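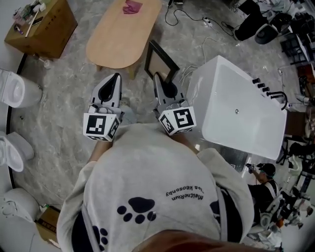
Discharge lounge

A discharge lounge (also departure lounge, transition lounge, going-home room) is a staffed area in a hospital where patients who have been cleared to leave wait for the last few things: medicines, paperwork, a ride. Frees up the bed on the ward earlier in the day. Found mostly in larger general hospitals, less often in small rural ones.

Not to be confused with a step-down unit, which is for patients who still need care, or with the waiting area at the main entrance.

Background

Before lounges, patients waited in bed or in a chair next to it until everything was ready. Often most of the day. Meanwhile the next patient waited in the emergency department. The lounge splits the two waits apart.

Early versions were a spare office or the end of a corridor, with a nurse borrowed from a nearby ward. Santoso General opened a purpose-built one in 2009, on the ground floor next to the pharmacy, with its own pickup bay. Kekar Regional copied the layout later, minus the bay. Complaints about wheelchairs crossing the parking lot, bay added in the end.

Layout and equipment

Varies a lot. Typical features:

Recliners and upright chairs, wipe-clean
A small number of stretcher spaces, often 2, for patients who can't sit for long
Restroom with grab bars and a call cord
Oxygen outlets or portable cylinders
Hot drinks, sandwiches, sometimes a hot lunch
Locked medicine cabinet
A desk with a phone for transport calls

The Santoso lounge has 19 chairs. Privacy is a recurring problem in open-plan rooms, screens help a bit. Some hospitals run seperate rooms for men and women.

Staffing

Usually a registered nurse in charge plus one or more aides. Pharmacy technician on site or on call. The nurse checks the handover from the ward, gives any doses that fall due, changes simple dressings, goes over the discharge instructions again. Doctors rarely based there, which causes delays when a prescription is wrong and the ward team has moved on to something else.

Opening hours are generally morning to early evening on working days. Weekend opening less common. Patients still waiting at closing time either go back to a ward or are moved to the emergency department, both disliked.

Who can use it

Rules are set locally. Most lounges accept adults who are medically ready, have somewhere to go, and are able to wait without close observation. Commonly excluded:

Patients with an active infection needing isolation
Patients who are confused and likely to wander
End-of-life patients
Anyone whose destination has not been confirmed

Wheelchair users are normally accepted. Patients with dementia are sometimes accepted if a relative stays with them. Criteria tend to loosen when the hospital is full, a frequent source of friction between ward and lounge staff.

Process

Ward team confirms discharge. Ward nurse calls the lounge, hands over verbally or through a bed management system such as Plestis. Patient is moved with belongings, notes and any valuables held in the safe. Lounge staff log the arrival time. Medicines are delivered, explained, signed for. Transport arrives or family does. Departure logged, and the follow-up letter goes to the primary care office.

At hospitals in the Hilleo network the handover form is a single page, and a patient is not supposed to wait in the lounge longer than 2 hours. Longer waits are reported to the duty manager.

Measures

Common ones: number of patients per day, share of all discharges passing through, arrivals before noon, length of wait. Arrivals before noon is the one managers watch. Figures are hard to compare between hospitals, as some count patients collected at the door and some dont.

Criticism

Patients' groups have objected to people being moved before they were dressed, or without being told where they were going. Lost property is another one: dentures, hearing aids, glasses left in the bedside locker. Families turning up at the ward to find the bed empty.

Staff objections are mostly about the extra handover. Each one is a chance for something to be missed. There is also the argument that a lounge hides slow pharmacy work and late transport, and that the money would do more good spent on those directly.

See also

Bed management
Delayed discharge
Patient transport
Medicines reconciliation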